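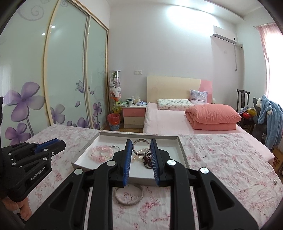 Sorting a small jewelry collection starts with a flat surface and a container with sides. For this unit we use whatever is in the house. A shallow white tray, like the lid of a box, set on a bedsheet is enough for a handful of bracelets, a strand of pearls and a bangle or two. The sides keep round beads from rolling away, and the light color makes a dropped crystal easy to find. A patterned sheet is harder to search, so small parts stay in the tray while you work. Thin bangles can lie outside the tray on the sheet, as one does here, until their turn comes.

Home Care of Small Belongings
Unit 6: Beads, Pearls and Bangles
Instructor: Ferhat Ersoy
Oltstead Adult Learning, Irkville branch
Handout for 4/2/19

1. First sort

Take everything out of the drawer, dish or bag and put it in the tray. Do not untangle yet. Sort by how the piece is held together:

Strung on elastic: most beaded bracelets
Strung on silk or nylon thread: most pearl strands
Rigid metal: bangles, cuffs
Chain: necklaces, anklets, anything with links

Color and value do not matter at this stage. A plastic bead bracelet and a good stone bracelet on elastic go in the same group, and both get the elastic test in section 2.

Pieces that have two kinds of construction, such as a beaded bracelet with a clasp and a hanging charm, go with the weaker of the two. If you can't tell whether the cord is elastic or thread, treat it as thread and don't stretch it.

2. Checking the cord

Elastic: Hold the bracelet over the tray. Pull gently until you can see cord between two beads. Look for fuzz, a flat spot or a change in color. Check near the knot last. The knot is usually hidden inside the bead with the largest hole.

Thread: Hold the strand at one end and let it hang. Gaps between the pearls mean the thread has stretched. On a knotted strand, look at the knots closest to the clasp, where most of the wear is.

Bangles: Set the bangle on a flat surface and press lightly on opposite sides. If it rocks, it is bent. Do not try to bend it back in class. Thin wire bangles with a small clasp should be closed before they are put away, or the open end will catch on other pieces.

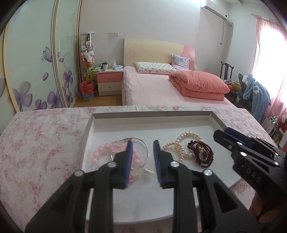

3. Cleaning

Pearls: soft cloth, slightly damp, then a dry one. No soaking. Lay the strand flat overnight before storing it. Do not hang a damp strand, as the thread will stretch.

Glass and crystal beads: a drop of dish soap in lukewarm water on a cloth. Wipe, then wipe again with plain water. Keep the cord as dry as you can.

Silver: polishing cloth only. Students who bought the Bunting cloths from the supply table should note that they are not to be washed.

Dyed or unidentified beads: dry cloth. Test one bead on the back side with a damp cotton swab. If color comes off, stop.

4. Storage

One piece to a compartment or small bag. Coil long beaded strands loosely. A pendant goes in the middle of its own coil, with nothing heavy on top. Pearls need a cloth pouch and should not be sealed in plastic. Stack bangles by size, largest at the bottom.

Keep the box away from radiators and direct sun. A nightstand drawer is fine. A bathroom shelf is not.

5. Homework

Sort one drawer or dish at home. Allow 45 minutes. Fill in the inventory sheet with one line per piece: type, cord, condition, what it needs. Mark anything for restringing with an R. We restring in May, using the Presamum cord kit, so hold those pieces until then and do not wear them.

Bring a tray or box lid next week. The class set is short.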